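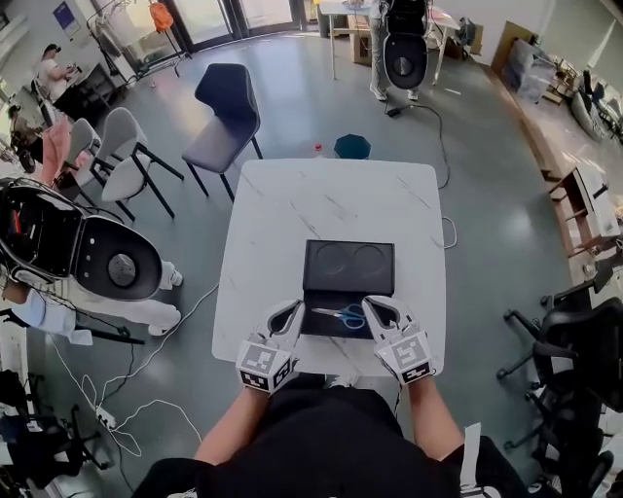 Scissors with blue handles in an open black box on a white marble-patterned table.

Three evenings with my own trading history

So Padia is switching off its old account statements at the end of December, and if you've had an account there for more than a couple of years you have probably had the same email I had, the one with the cheerful orange button. I ignored it twice. Then Radomir Popescu wrote to me (he's been reading this newsletter from back when it went out to my cousins and my dentist) and asked whether I'd pulled my history yet, and whether my totals made any sense, given that his didn't. I went and looked. His message cost me three evenings and most of a bag of pistachios.

Let me explain what's going away, and I'm only talking about the personal accounts here. Padia used to keep everything in one long statement: buys, sells, deposits, withdrawals, fees, the little referral bonuses, all in date order. A while ago they moved to a new layout that splits it into four separate files. The old combined one has been sitting in a corner of the settings menu ever since, under "Legacy documents," and that's the part that disappears. The four new files stay. You'd think that would be fine!

My combined statement has 1911 lines in it. I knew I'd fiddled around a lot in my first year, but seeing it written out was a bit like getting an itemized phone bill from when you were nineteen. There's a whole week where I seem to have bought and sold the same small amount of ether over and over, paying a fee each way, for reasons I can't reconstruct. When I added up the rows in the four new files I came out 106 short.

I assumed I'd made a mess of it. I downloaded them again, counted again, had a sulk, made tea. Still 106.

The missing ones were nearly all the same thing, and I want to spell this out in case it saves somebody an evening. Back when Padia had the "round up" feature (you'd pay for something with the card and the spare change went into bitcoin), each round-up was entered as its own tiny purchase. In the new trades file those have been rolled together into one line per month, with a single average price. So the money is all there. The dates aren't, and neither are the individual prices. If you live somewhere that wants a date and a cost for each thing you bought, one line per month isn't going to do it.

The rest of the gap was conversions. If you swapped one coin straight into another, the old statement shows two lines, one out and one in, and the new file shows one line with both coins on it. Perfectly sensible, really, but it does mean the counts will never match, so don't go looking for an exact match the way I did until one in the morning.

How I got the old file out

Getting the old statement takes some patience. It isn't in the app at all, so you need the website, and the link is under Settings, then Documents, then all the way down past the privacy stuff. You pick a date range and it emails you when the file's ready. Mine took forty minutes the first time, and the link in the email had already expired by the time I'd finished dinner. The second time I sat there with the inbox open like a person waiting for concert tickets.

A few things I wish I'd done from the start:

Ask for one year at a time. I asked for everything at once and got a file that stopped partway through a month without any warning. It had a nice tidy total at the bottom too, which made it look finished.

Pick the spreadsheet version over the PDF if you're given the choice. I took both in the end. The PDF is pleasant to read and useless to work with.

Check the time zone before you do anything else. The old statement uses UTC and the new files use whatever your account is set to. I had a handful of trades from late on New Year's Eve that hopped from one year to the next depending on which file I opened, and that matters quite a lot when you're filling out a form about a particular year.

And rename the files the minute they land. They all come down with the same name and a number in brackets. By the second evening I had a folder with nine of them in it and no clue which was which.

What about the tax tools?

Muchen Peng, who some of you will know from the spring meetup, uses Leka for all this and swears by it. You connect your account, it reads everything in, and out comes a report. I tried it on the free level and I liked it, mostly. It's quick and the screens are clear. But it reads the new files through the connection, so it gets the rolled-up round-ups like everybody else, and unless you upload the old statement by hand it has no way to know there was ever more detail than that. Muchen checked hers after I grumbled about it and found the same thing. She has now uploaded the old one, and then had to spend a while deleting the duplicates, and I owe her a coffee.

If you do upload by hand, do it with the connection turned off. Otherwise you'll get everything twice and Leka will congratulate you on a very good year.

I didn't end up paying for it. I only have one exchange account and one wallet, and a plain spreadsheet does the job for me. If I had four or five accounts I'd feel differently, and I know plenty of you do.

The wallet side

The other half of the puzzle was my Fosta wallet. I moved most of what I had off the exchange ages ago, and on Padia's side every one of those moves shows up as a withdrawal with a long address and nothing else. No note, no label. A withdrawal to my own wallet looks exactly like a withdrawal to a stranger. I went through them one by one, matching each against what had arrived in Fosta, and I got there except for one.

One! For 300 dollars' worth, three years back, to an address that wasn't mine. I had a very unpleasant quarter of an hour over that. I changed my password, I started drafting a support ticket, I texted my sister in capital letters. Then I searched my old messages for the first few characters of the address and found it straight away. I'd paid Spyros Pavlović back for my share of the cabin in Irunska, the year it rained for the whole trip and we played cards in our coats. He'd wanted it in coins, he sent me the address, I pasted it, done, forgotten.

So now I have a column in my spreadsheet called "who was this," and I fill it in the same day. Fosta does let you add a note to a transfer, under the three dots, but it only keeps the note on the phone you typed it on. I found that out when I got a new phone. If you want the notes to last, put them somewhere else.

While I was in there I looked at the fees as well. Across the whole history I've paid Padia 130 dollars just in withdrawal fees, on top of the trading ones. I'd never added them up. A good chunk came from moving small amounts out whenever I got nervous about something I'd read, each time with the same flat fee whatever the size. I do it in fewer, bigger moves now, always with a little test transfer first if it's a new address, and I save my jitters for something that doesn't charge me.

Bits from the inbox

Inna Kobzar asks whether a closed account can still get the old statement. She closed hers last year. As far as I can tell, yes, but only by writing to support from the email address that was on the account, and they'll want ID. She has sent her request in and is waiting to hear back. I'll pass on whatever she's told.

Rok Janevski wants to know if screenshots would be good enough. I'm no accountant and I can't tell you what your tax office will take. I'd still get the file. Screenshots of 1911 lines would be a cry for help.

Somebody else (you didn't sign it, sorry!) asked whether the savings product is affected. The interest payments are in the new deposits file with their own dates, and mine matched the old statement line for line, so I've left those alone.

I've put a blank copy of my spreadsheet in the usual shared folder, with the "who was this" column and a second tab for time zone differences. Change whatever you like in it. If your gap between the old and new files is caused by something I haven't mentioned, write and tell me what it was, and I'll put it in the next one. I'm also partway through a piece on what happens to an account when the owner dies, which I started after a long phone call with my aunt, so if you've dealt with that on Padia or anywhere else I'd be glad to hear how it went.

You are receiving this newsletter because you signed up on our website. You can unsubscribe or change your email preferences at any time.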